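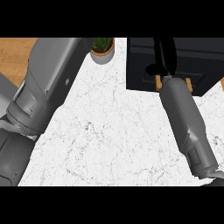
How to do a water change in a planted freshwater tank

I keep a planted tank of 200 litres and I change part of the water every week. In my first year I made almost every mistake with this job, so I write down the method which I use now. It is for freshwater with plants and small fish. For discus or for shrimp only tanks you should look for other advice.

What you need

A siphon hose with a wide tube at one end
Two buckets that have never held soap
A thermometer
Water conditioner (I use Fimetti, any brand for tap water is fine)
An old towel

Before you start

Switch off the heater and wait a quarter of an hour. A hot heater can crack when it comes out of the water. Switch off the filter also. I once forgot the filter and it ran dry until the evening, and after this it was always noisy.

Prune the plants now, not later. The loose leaves will float up and you can take them with a net, and the small pieces go out with the siphon.

Taking the water out

Put the wide tube in the tank and the other end in the bucket, which must stand lower than the tank. Start the flow with the hand pump, or fill the hose with water first. Move the tube slowly over the gravel. Where plants have roots I only hold it a little above the ground, because the roots of my crypts did not like to be disturbed and the leaves melted.

My buckets take 8 litres each when I do not fill them to the top. I take out seven of them, so 56 litres, and this is 28 per cent of the tank. If your nitrate is high, do the change two times in the week and keep the same amount. One very big change was hard for my tetras.

Putting new water in

Mix warm and cold water in the bucket until it has the same temperature as the tank. One degree of difference is no problem. Add the conditioner to the bucket and stir with a clean spoon. Read the label for the dose, and remember that the dose for a bucket is much smaller than the dose for the full tank.

Pour slowly. I put a small plate on the gravel and pour on the plate, so the ground stays where it is.

After

Switch on the filter first and look if the water moves. When the heater is fully under water, switch it on again. Liquid fertiliser goes in at the end.

The filter sponge I clean only every second month, in a bucket of old tank water and never under the tap. I do it in a different week from a big pruning.

The whole job takes me about 32 minutes, and a bit longer in winter when the tap water comes very cold and the mixing needs more patience.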